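Celda de dos brazos para poner la mesa: el tenedor se gira al soltarlo

Publicado por tornillo_m3 el 5 ago 2020 en Puesta en marcha y mantenimiento

Usamos cookies propias y de terceros para medir las visitas. Si sigue navegando, entendemos que acepta su uso.

tornillo_m3
Buenas. Llevo el mantenimiento de una celda con dos brazos blancos montados junto a una mesa. La tarea es dejar tenedor y cuchillo sobre un plato que está en una bandeja, y manejar utensilios en un recipiente de acero colocado al lado. Controlador Jorken, pinzas Sindham de dos dedos con almohadilla verde y cámara pequeña en la muñeca.
El problema: al soltar el tenedor se gira unos grados. El cuchillo queda bien casi siempre. Las almohadillas llevan 1.633 ciclos desde el último cambio. He reapretado los tornillos de los dedos y sigue igual. ¿Por dónde empezaríais?

bancada_norte
Por las almohadillas. Si están pulidas en el centro, el mango pivota cuando abres. Cámbialas las dos a la vez, nunca una sola.

rele_pegado
No estoy de acuerdo. Con esos ciclos una almohadilla de goma no tiene por qué estar gastada, y menos cogiendo cubiertos. Yo miraría antes si los dos dedos abren a la vez. Si uno se separa primero, el otro empuja el mango y lo gira. El cuchillo pesa más y se nota menos.

tornillo_m3
Las almohadillas tienen algo de brillo en el borde de abajo, en el centro no. ¿Cómo compruebas lo de la apertura sin instrumentos?

rele_pegado
Pon una galga fina entre los dedos, cierra con poca fuerza y abre a velocidad mínima. Si la galga se va siempre hacia el mismo lado, ahí lo tienes. Repite con la muñeca girada media vuelta para descartar el peso del cable.

Ona_celdas
Añado otra posibilidad: la altura de suelta. Nosotros teníamos el punto de agarre del tenedor a 152 mm de las púas y el cubierto caía cabeceando. Lo corrimos hacia el centro de masas y bajamos la suelta hasta tocar el plato. También revisad el haz de cables. Si la manguera negra tira de la muñeca en la última parte del recorrido, el ángulo ya llega torcido y la pinza no tiene la culpa.

bancada_norte
Lo de la manguera es raro en esos brazos, la articulación tiene par de sobra.

Ona_celdas
Par tiene, pero la holgura del acople rápido no la quita el motor. En la nuestra la manguera iba sujeta a 228 mm del eje y le faltaba curva. Se veía a simple vista poniendo la muñeca en la pose de suelta y moviendo la manguera con la mano, con el paro pulsado.

tornillo_m3
Hecho todo por orden. La galga se va a la izquierda, poco pero siempre. El dedo izquierdo tenía un tornillo con la rosca tocada: apretaba en falso. Lo he sustituido y le he puesto fijador medio. He dejado más curva a la manguera. Las almohadillas no las he tocado de momento, para no cambiar todo de golpe.
Resultado en la serie de después: 71 sueltas y el tenedor paralelo al cuchillo en todas menos dos.

rele_pegado
Entonces era el dedo.

bancada_norte
O la manguera. Ha cambiado dos cosas a la vez. Y las dos que fallan seguramente son de almohadilla.

tornillo_m3
Cierto, tendría que haberlo separado. En septiembre toca revisión completa y probaré con almohadillas nuevas. Dejo cómo está la mesa desde la muñeca, con los cubiertos ya en el plato y el recipiente junto a la bandeja.
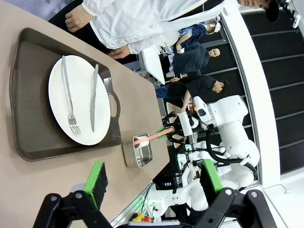
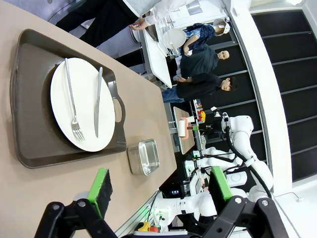

jaula_abierta
Tengo una pinza parecida con controlador Hayat. Después de desmontar un dedo y volver a montarlo, ¿hay que recalibrar la cámara de muñeca?

Ona_celdas
La cámara va fijada al cuerpo de la pinza, así que su calibración no cambia por desmontar un dedo. Lo que hay que rehacer es el punto de herramienta: cierra los dedos sobre una punta fija, toca el mismo punto con varias orientaciones y compara con el valor guardado. Si la diferencia supera la tolerancia de tu tarea, guarda el nuevo. Solo habría que recalibrar la cámara si has aflojado su soporte o le has dado un golpe.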